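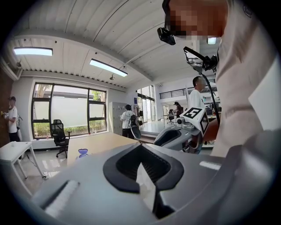

Should we move from the trial to a full contract with Govent? My answer is to wait until June and extend the trial on the present terms in the meantime.

Progress report, hand-held gripper kit and data service
Prepared for the Baltgate equipment fund
February 26, 2021

Govent offers the kit as a package: the hand-held grippers, the marker cubes, the cameras, and an online service that turns each recording into a motion track an arm can be trained on. The sales sheet says a new operator can produce usable recordings after 90 minutes of instruction. Our operators needed two full shifts, and the second was mostly spent learning which grips the software would accept.

Recordings to date: 1,554 submitted, 841 accepted by the service. Govent calls the rest "operator variance." I asked for a breakdown and got a chart with no labels on one axis. Our own check of a small batch points to lost tracking when a hand or sleeve passes in front of a cube, and I don't see how more training fixes that. Rejected recordings are billed at the same rate as accepted ones. This was in the contract and we missed it.

The hardware is better than I expected. The grippers have held up, the finger pads show little wear, and swapping a cube is quick work. Cables are the weak point. We have replaced 5 so far, all at the connector, and Govent has agreed to pay for them but hasn't yet.
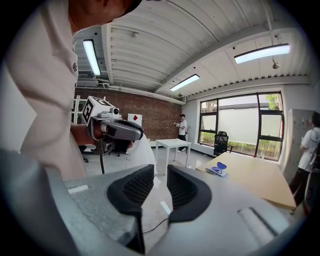
Setup time also needs a second look. The quote assumed the stations would be left standing between sessions. We share the room, so everything gets packed up and calibrated again, and that takes around an hour that nobody budgeted for.

Areck has a rival kit at a lower price. It ships without the online service, so we would be doing the processing ourselves, and I would want to see it run on our tasks before believing the savings. Kolář quoted for processing alone and would take the Govent files as they are. Their sample results were clean, but they picked the samples.

Spending is within the approved amount. Still open: the billing for rejected files, a proper list of rejection causes, and whether the motion tracks do any good on an arm. The last one is what the money was for, and we have no result on it yet.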